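Review: Drilton hand-guiding kit for small robot arms

We bought the Drilton kit in October to teach our arm to pick mixed bits out of a metal bin. It replaced a Movberg remote handset that had done the job for two years. 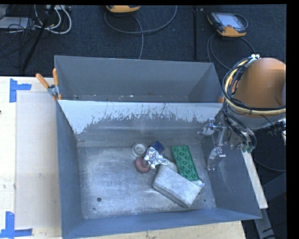 The kit has two parts, a grip that bolts on near the wrist and a foot pedal that starts and stops recording. Fitting took 80 minutes, most of it spent finding a route for the pedal lead. The Budley workshop sells a longer lead and I would order it at the same time.

Guiding by hand is much easier to learn than the handset. Flat-sided pieces went well from the first morning. Foil is harder, as you tend to squeeze too early, and small round things near a wall need a steeper approach than feels natural. You also have to keep your own hand clear of the bin, or it ends up in the recording.

We kept 188 demonstrations from the first batch. The pedal double-triggered on a few and those were thrown out. Drilton sent a new pedal on the Thursday and it has behaved since.

The software, Yap, is plain but quick. It stores up to 3000 runs before it asks you to archive -- plenty for us. Trimming the start and end of a run is easy. Renaming one is not, and there is no undo.

The handset is still better for long sessions, because pushing an arm about by hand is tiring after an hour or so. We have kept it for that.

Four out of five. I would buy it again, with the longer lead.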